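# Hiring a table from Rovar: your questions answered

We get a fair few letters and calls before the December rush, and the same things come up again and again, so Rodica and I have sat down and put the answers in one place. 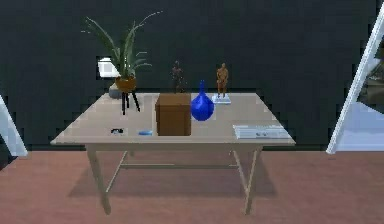

If yours isn't covered, do ring us – we like a chat.

**How far ahead should I book?**

For most of the year, 2 weeks is plenty. December is another matter altogether, what with the school fairs and everybody's aunties coming to stay, so please get in touch by the end of October if you possibly can.

**Do you deliver?**

We do! Lucian takes the van anywhere within 36 miles of the yard, and he'll carry things up one flight of stairs without grumbling. More stairs than that and we'd ask you to find him a helper.

**Is there a deposit?**

Yes, £100 on any order, and it comes back to you once everything is home again. Orders over £400 are paid in halves, the first when you book and the rest on delivery.

**What if something gets marked?**

Please don't lie awake over it. Rings from mugs and the odd scratch are part of a hire table's life, and we sand them out over the winter. Burns and broken legs do come out of the deposit, I'm afraid.

**Can I keep things an extra day?**

Usually, yes, but do ask before noon on the day you're due to return them, as there may be another family waiting.

**Do you hire out cloths and chairs too?**

Chairs, yes, folding ones. For cloths we send people to Lăcrămioara Bucur, who washes and irons them beautifully and will pack them in with our delivery if you tell her it's for us.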